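**My noodle post blew up in the neighborhood food group. Delete it or leave it up?**

**Azucena Manríquez**

Okay so I need some outside opinions because my family is no help at all.

I'm in a recipe-sharing group for Filtham and the towns nearby, mostly people posting their banana bread. In January I put up a picture of my dinner, which was egg noodles with butter, sugar and ground walnuts, and next to it a little dish of sour pickles. I grew up eating it like that. My neighbor's mother used to make the noodles for us kids after school and the pickles were just always on the table, so in my head they go together. Sweet bite, sour bite, sweet bite. I wrote two lines under it and went to bed.

I woke up to 111 comments. One lady said she felt ill. Somebody asked if I was pregnant (I'm fifty-eight!). A man I have met in person, at the hardware store, wrote "this should be illegal" with a row of green faces. Then someone copied the photo over to a bigger page called Lalitz, where they rate people's dinners, and it started all over again with strangers. They put a caption on it that I won't repeat.

Most of it is kind of funny, I know that. But some of it is about my plate, my tablecloth, my hands, and I find I keep picking up the phone to look. My daughter says delete everything. My husband says post it again with more pickles. 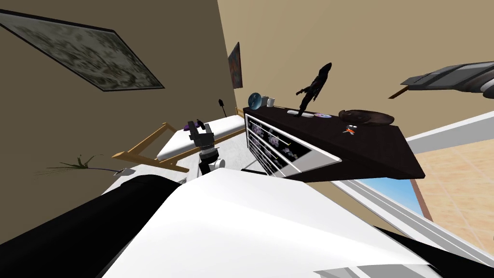 *Dark brown dresser with a blue glass globe and a black figurine on top*

What I want to know is:

- If I delete the original, does the copy on the other page come down too, or is that a separate thing?
- Is it rude to turn off comments when some nice people are still chatting in there? There's a whole side conversation going on about poppy seeds.
- Has anybody here been through this with a food post, and how long before they get bored?

I should say I am not good with settings. I can find the three dots and that's where my knowledge stops.

---

**Pudus**

Delete it and move on. People online are nuts about food. I once said I put mustard on a grilled cheese and got called things I had to look up.

Also pickles with sugar noodles does sound pretty bad, sorry

---

**Enikő Hegyi**

Oh, I had to answer this one, because sweet walnut noodles were dinner at our house at least once a week! My grandmother served a big pot of bean soup first and then the noodles, and if you complained that it was dessert you got told it was dinner and to sit up straight. So please don't let anybody tell you that part is strange. A lot of people grew up on it. The pickles I can't vouch for, but I tried it last night after reading your post and I finished the plate, so there you go.

Now your three things.

Deleting yours won't touch the other one. If they had used the share button, their post would be pointing back at yours and it would usually go blank once yours is gone. It sounds like somebody saved the picture and uploaded it fresh, so it lives on its own now. You can report it (the three dots! you're already halfway there) and choose whatever option is closest to "this is my photo." You can also write to whoever runs the page and ask. Keep it short and don't argue about noodles. I did this when a picture of my layered potatoes ended up on a joke page and they took it down 3 days later without a word. Another page ignored me completely. It depends who reads the messages.

Turning off comments isn't rude. I'd put one last comment first, something like "Closing this up, thanks for the kind notes, poppy seed people please start your own thread because I want to read it." Then three dots on your own post, and look for turning off commenting. It may be worded a little differently on your phone. Everything that's there stays readable, it just stops growing. If you'd prefer the mean ones gone, take those out one at a time before you close it. I'd skip the green-face man myself – you have to see him at the hardware store, and it might be nice if he has to see you.

And mute the notifications whatever you decide! That helped me more than deleting would have. It's the buzzing that gets to you.

As for how long, mine went quiet in less than a week. Somebody posted a pizza with canned peas on it and off they all went.

---

**Pan**

I moderate a baking group (not yours) and I'd add one thing to what Enikő said. Message the moderators of your own group too. Comments about someone's hands or tablecloth would come down right away in ours, and the person would hear from me. "I wouldn't eat that" is fine. Anything about the cook isn't. They may simply not have seen it, especially if it all happened overnight.

Take a screenshot of the nasty ones before you remove them in case the moderators ask.

What kind of pickles, by the way? Dill or the half-sour ones?

---

**Azucena Manríquez**

Thank you all, even Pudus. I muted it and closed the comments and I've written to both pages. Our moderator answered already and was very sweet about it. Nothing yet from the other one.

Pan, half-sour, sliced the long way. Enikő, I'm so happy you finished the plate!! Do you toast your walnuts first or put them on raw?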